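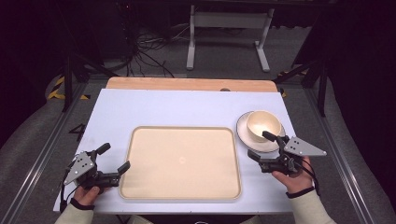
I promised Nasrin I would write up the time-sync business while I still remember it, so put the kettle on, it may take me a paragraph or two to get there.

Our replay tool (Garitia, named by Omid after a long lunch) lines up the two gripper streams with the head camera, and for weeks the left hand had been running a little behind the right. Only a little! But when a bowl is meant to go on a tray, a little is plenty, and the policy kept closing its fingers too soon. I blamed the planner, then the calibration, then poor Omid.

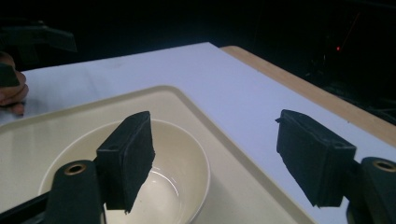 The culprit was a buffer in my own logging code, holding on to frames for 70 milliseconds before stamping them. I had put it there myself in December and forgotten all about it. Stamping on arrival took 3 lines, and then I re-ran all 446 recordings overnight — with my fingers crossed, I'll admit — and the streams now agree to within 2 milliseconds.

Next I'd like to tidy up the viewer, which still draws both hands in the same shade of green. Kourosh has asked for orange, so orange it will probably be.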